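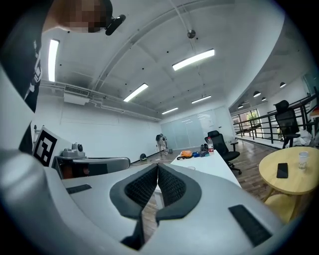 # Gresham Folding Step Stool: Review

The Gresham is a two-tread folding step stool intended for kitchens, store rooms and small offices. The Clunden Household Equipment Service bought two for its own premises and used them daily from March until July.

**Assembly.** None is needed. The stool arrives folded, with the feet already fitted and a single printed sheet of instructions in the box.

**Stability.** On level floors the stool stood firmly, and staff reported no rocking when both feet were placed on the upper tread. On the uneven tiles by the rear entrance it moved slightly. The Myklebust, which we reviewed last year, has adjustable feet and coped better there.

**Height and storage.** The upper tread stands 55 cm from the floor, enough for most people to reach the top shelf of a standard wall cupboard. Folded, it fits behind a door. The catch is stiff, and users with a weak grip found it hard to release. We would like to see a larger lever.

**Wear.** The ribbed tread covers kept their grip but hold dirt, and need a brush to clean properly. One rubber foot came off in May. Forska, the supplier, sent a replacement without charge, although it took 18 days to arrive.

**Recommendation.** Suitable for general indoor use on flat floors. Applicants who have difficulty with their hands should try the catch at our Clunden showroom before ordering. The showroom is closed on Thursday afternoons.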